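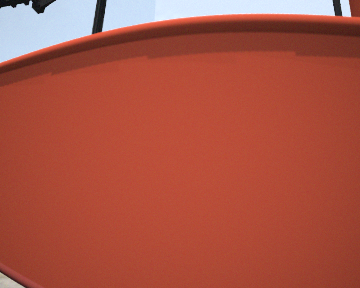 Según Ledent, una máquina que recoge la mesa una vez no sabe todavía recogerla; habría que verla repetir la tarea toda una jornada, y con vajilla distinta.

La observación resume el debate que ocupa a este programa. Ilmont y El Ouafi mantienen desde junio una serie de ensayos simulados sobre tareas domésticas y de taller: retirar recipientes, ordenar una superficie, entregar piezas. La galería reúne 2 vistas del puesto de trabajo virtual. De los 212 intentos registrados, alrededor de 100 concluyeron sin intervención – un resultado que el programa considera insuficiente para el uso en viviendas. Cada intento dispone de 45 segundos.
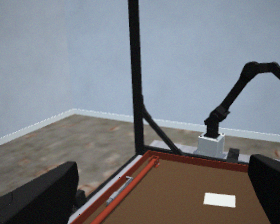
Mesa de trabajo con un rectángulo blanco plano; al fondo, el brazo sobre su base. Simulación.

Los resultados por tarea pueden consultarse en la sede de Wutovcombe.

Actualizado el 12 de febrero de 2022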